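ロボット応用演習 第2部 配布資料
製品評価の読み方:ハンドヘルド型グリッパーによる教示キット

担当:Shahab Bagheri

前回は据え置き型の遠隔操作装置を扱った。今回は、人が手に持って動かすグリッパーで作業を記録し、あとからロボットアームに学習させる方式のキットを取り上げる。題材は Vendora 社の「Rorkovero」である。研究室で試用中なので、カタログの文言と実物をつき合わせながら読んでほしい。結論を先に書いておくと、私はまだ購入を勧める気になっていない。

1. カタログは何を約束しているか

Vendora の資料には「誰でもその日から教示データが作れる」とある。まず「誰でも」が怪しい。試用に参加した学生は全員、ロボットの授業をすでに履修していた。次に「教示データが作れる」だが、記録ファイルができることと、学習に使えるデータができることは別の話である。資料はこの区別を一度もしていない。

成功率は92%と書かれている。分母の説明は脚注にもない。対象物は何か、位置はどれだけ変えたのか、失敗をどう判定したのか。問い合わせへの返事には「標準的な条件」とだけあった。標準的な条件という言葉が出てきたら、その条件を書き出させること。書き出せない相手の数字は、レポートに引用しないように。

2. 指先とパッド

把持部は黒い角形の指が向かい合う構成で、内側に毛羽立ったフェルト状のパッドが付いている。
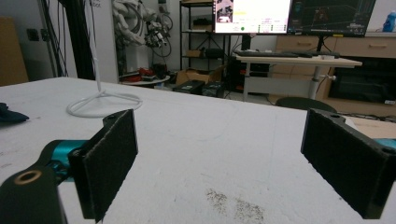 図1 白い作業台の上で開いた状態の指。向かい合う面がパッド。

カタログでは、このパッドが「素材を選ばない把持」を実現するという。これも鵜呑みにはできない。毛羽立った面は、布や紙箱のような相手ならなじみそうだが、濡れたもの、油のついたもの、粉っぽいものではどうか。埃を抱き込んだあと摩擦がどう変わるかも、資料からは読み取れない。交換用パッドは別売りなのに、交換時期の目安がない。消耗品で利益を出す製品によくある書き方だと私は思っているが、これは推測なので、試験のレポートには書かないこと。

比較対象として、Prasudeo 社の同種の製品は指先がゴム系で、交換の目安を動作回数で示している。その回数が妥当かどうかはともかく、検証できる形になっている点は評価してよい。

3. 記録回数と費用

Vendora の推奨は、一つの作業につき4,000回の記録である。短い作業でも、対象物を元に戻す時間を足すと相当な人手になる。ところが導入費用の試算表には、この人件費の欄がない。機材だけの金額を見て「安い」と書いたレポートが昨年は何本もあった。今年は減点する。

各自、次の項目を埋めた表を作ること。

記録1回にかかる時間(対象物を戻す時間を含む)
やり直しになった記録の割合
作業者が休憩なしで続けられた時間
パッドの清掃にかかった時間
記録を確認し、不要なものを除く時間

最後の項目はとくに忘れられやすい。営業担当は「自動で選別される」と説明したが、選別の基準を見せてもらえていない。

4. 環境の影響

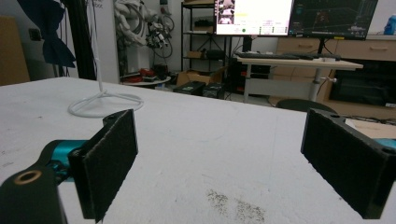

もう一つ気になるのは背景の扱いである。手持ちの装置は手首の向きしだいで視野が大きく変わる。作業台の向こうにある棚やモニターまで記録に入れば、学習結果が部屋の様子に引きずられるおそれがある。Vendora は「背景に依存しない」と書くが、根拠として挙げているのは Liepiņa 社の倉庫での導入例だけで、しかも同じ倉庫の中で試した結果である。場所を変えていない試験で、場所に依存しないとは言えない。

試験計画には、少なくとも2つの異なる部屋を入れること。照明だけを変えて「別環境」と称するのは認めない。台の上に作業と関係のないケーブルや布がある場合と、片付けた場合の比較も入れる。片付けた台でしか動かないのなら、その条件を仕様として書くべきである。

5. 公平のために

よい点も書いておく。アームを直接動かさずに教示を記録できるので、実機の空きを待たなくてよい。これは演習の運営上かなり助かる。握って開閉する操作も、据え置き型のレバーより説明が短くて済んだ。ただし、どちらもこの方式一般の利点であり、Rorkovero を選ぶ理由にはならない。Prasudeo の製品でも同じことが言える。

課題

Vendora の資料から、検証できる主張と検証できない主張を抜き出し、前者について試験方法を提案せよ。A4で2枚以内。検証できない主張については、どう書き直せば検証できるようになるかを一文ずつ添えること。「使いやすい」「直感的」という語は、測り方を示さないかぎり使用不可とする。提出は4月末まで、演習室の提出箱へ。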